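I bought the Brerkari block set in September, mostly because the shop in Britham had it marked down and the box promised "endless building". I distrust boxes that promise endless anything. We've had it long enough now that I can say what it does and what it doesn't.

What you get is a thick board with slots cut into it, and a lot of coloured pieces that are meant to sit in or across those slots. Green and blue bars, red uprights, and some purple bits with arms that look as if they ought to lock into something. The leaflet, written by Vida (they make it), is 2 pages long and most of that is a warning about small children. There are no models to copy. I've seen people online call this "open-ended". I'd call it a leaflet somebody ran out of time on.

**The board.** Easily the best part. It's heavy enough to stay put when you lean a bar on it, and the slots are cut cleanly. My quarrel is that the slots look like a puzzle with a right answer, and there isn't one, or if there is it isn't in the box. My nephew spent a whole afternoon trying to find the answer and went off to watch television.

**The long bars.** Fine as bridges. They lie flat, they don't roll, and they come in strong plain colours that are easy to pick out of a heap. Stand one on end, though, and you had better not breathe. I don't believe the claim on the lid about towers.

**The purple pieces.** I wanted to like these. The notches between the arms are a bit too wide for the bars, so you get a loose, wobbly joint where you expected a snug one. Turned flat they make a decent fence.

**The price.** 46 full price, and I wouldn't pay it. At what I paid I'm not cross. The older Harnasberg set cost less, had more in it, and came with a proper bag - this one has a cardboard tray that split at the corner within a week.

So would I recommend it? For a patient child who likes laying things out and shifting them by a finger's width, perhaps. For anyone who wants to build upwards, no. I keep reading that it "grows with the child" and I have yet to see any sign of it.
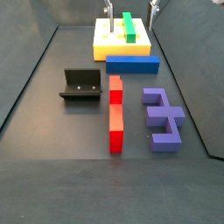 Bars and boards, mostly.

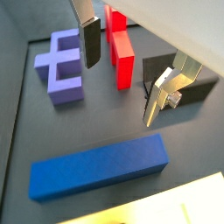
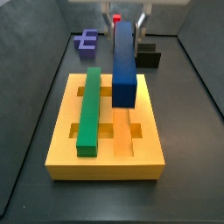
Noémi Simon wrote to say I'm being unfair on the purple ones. Hers fit the bars perfectly well if you push them in from the side, and she thinks I may have had a bad batch. She does agree about the tray, and keeps the whole lot in an old biscuit tin.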